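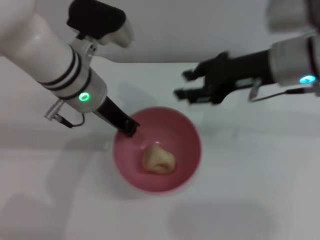

Wurham Legal Aid Society
Prisoner Review Group, minutes of the August meeting

Place: upstairs room, Bainbridge Street office
Start: 6:05 p.m.
Chair: Saturnino Bermúdez
Present: nine members with vote, two law students without vote
Apologies: received from three members, names in the attendance book

1. Minutes of the previous meeting

The minutes were read and accepted with one correction. Under item 4 it was written that the parole board "refused" the request in the Harnex Road matter. The board postponed it. The secretary regrets the mistake and has changed the text in the file.

2. Matters arising

a) Transcripts. The county clerk has now sent the trial transcript in the Restell case. It has 1,703 pages, and two days of jury selection are missing. The chair has written to the clerk to ask if the court reporter still keeps her notes from these days. No answer was received until the day of the meeting.

b) Letter to the jail about visiting hours. Sent. The jail replied that legal visits can be booked until 7 p.m. but the last entry is at 6:15 p.m. Members who come from work should take note of this, as two of them were turned away last month.

c) Phone calls. The question of who pays for collect calls from the state prison was left open last time. It was agreed that the office line accepts them and that personal phones are not to be used. One member asked to have it written that she did not agree, for the reason that the office line is closed in the evening, when most of the men are allowed to call.

3. The Restell petition

The chair reported for twenty minutes. For the members who joined after spring, he repeated the history of the case. Mr. Restell was convicted of armed robbery on the word of one eyewitness, who picked him from a set of photographs. He has always said that he was at his sister's home. His first appeal was denied and the second was filed too late by a former lawyer.

The new matter is the statement of the eyewitness, who signed in June a paper saying that a detective pointed to one of the photographs before she chose. The statement was taken by a licensed investigator and it is notarized.

Discussion followed. The points raised were these:

The statement comes many years after the trial, and the state's attorney will surely say that memory changes. Two members thought that we should look for the second officer who was in the room. He is retired and lives out of state. The chair has an old address only.

It was asked if the photographs themselves still exist. The police property list mentions them, but property lists are not always correct, as we learned in the spring.

One of the students asked why we do not go to the governor directly for clemency. The chair explained that both ways can be open at the same time. A clemency petition asks for mercy or for a pardon, and the court petition asks for a new trial. He prefers to file in court first. Another member prefers the opposite order, as Mr. Restell's health is not good and the court is slow. This was discussed at some length and not very calmly.

Vote on filing the court petition first: six in favor, two against, one abstention. Carried.

The chair will prepare the draft. Members are asked to send their comments in writing and not by telephone.

4. Letters from prisoners

The secretary reported that 35 letters are waiting for a first reply. The oldest came in May. Every writer should receive at least a short note saying that we have the letter and that it will be read. The present form letter was criticized as cold and difficult to understand. It uses the word "herein" four times. The secretary accepted to write a new one.

It was reminded that original documents must not be kept in the office. They are copied and returned. A birth certificate was found in the wrong folder in July and it has been mailed back with our apology.

5. Money

Balance at the start of the period: $2,542
Balance at present: $2,874

The difference is mostly from the book sale. The cost of the investigator in the Restell case is not yet paid and is not included. A question was raised about the price of copies at the shop on the corner, and it was decided to ask the law library for its price before the next large order. The report was accepted.

6. Public hearing on photo identification rules

The city council will hear comments on how the police show photographs to witnesses. Each speaker has three minutes. It was decided that the group speaks once, with one text, and that it asks for two things: that the officer who shows the photographs does not know who the suspect is, and that the whole procedure is recorded. No open case may be mentioned by name. The chair will speak. If he is in court that morning, the vice chair will read the text.

7. Other business

The key of the side door was lost again. A new one costs $12 and the member concerned has offered to pay it.

A member asked if the meetings can start at 6:30 p.m. in winter because of the bus. To be decided next time.

Members who signed the confidentiality form before last year must sign the new version. The forms are in the gray tray.

8. Next meeting

Same room, same hour. The Restell draft will be the first item.

The meeting was closed at 8:20 p.m.

Read and approved for circulation: S. Bermúdez, chair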